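Robot club spends spring on a table

The Andholm High robotics club has logged 1423 simulated attempts this term at reaching across a wooden table. The table is simulated too, so at least there is no sanding.

Club members are getting ready for the Unincombe Virtual Arm Challenge in November, in which school teams write the code that steers a computer-modelled arm and gripper. No hardware changes hands, and the entry fee is $43, or slightly less than the club's last pizza order.

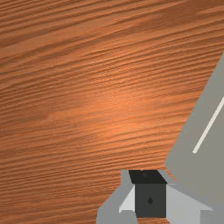 Danica Kadrić, who captains the six-member team, said the early programs had "a lot of personality." One spent an entire lunch hour turning its wrist. Another reached its target with great confidence on the wrong side of the table. The current version, named Petkov after a goalie several members admire, earned 166 points in the practice round, out of a possible 2000.

The team calls this a baseline. Practices run until 5 p.m. in the library, where the computers are newer and the chairs are not.

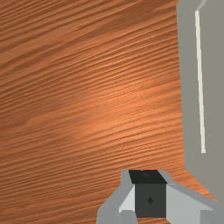 Montri Prasertsri wrote in to ask whether a club that had never touched a real robot could still call itself a robotics club, and added that his own daughter had joined and now talked about wrist angles all through supper.

Registration for new members stays open until the end of the month. Bring a laptop charger.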